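Bikton (software de planificación)

Bikton es un planificador de tareas para manipuladores, o sea, el programa que decide qué movimiento va después de cuál y con qué cámara se comprueba. Lo mantiene Wundeck y yo llevo desde la versión 2 peleándome con él, así que esta entrada me sale con cariño (y con alguna queja).

Origen

Lo empezó Burgi Gisler como un simple editor de árboles de comportamiento. La versión 2 salió el 26 de enero de 2018 y ya traía lo que a mí me enganchó: cada nodo puede pedir su propia vista, la general o la de muñeca, sin tocar el resto del árbol. ¡Una maravilla cuando vienes de escribir máquinas de estados a mano!

Funcionamiento

El ciclo de control corre a 200 Hz y el de percepción va aparte, mucho más tranquilo. La biblioteca de serie incluye 59 nodos – acercarse, alinear, empujar, soltar y demás – y cada uno declara qué necesita ver antes de arrancar. Para buscar un mueble entero basta la vista general. Para meter un dedo en una abertura metálica hace falta la cercana, y ahí los reflejos del metal dan bastante guerra al estimador de profundidad. Yo suelo subir el filtro Sheehan y bajar la velocidad.

Datos y pruebas

El conjunto Cirkenska reúne 430 secuencias anotadas para probar árboles sin mover el robot. Las etiquetas de marzo siguen siendo, para mi gusto, las mejores.

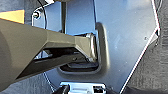
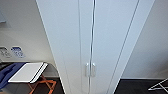
Vista cercana, con el dedo de la pinza en la abertura de un panel metálico, y vista general de un armario blanco de dos puertas.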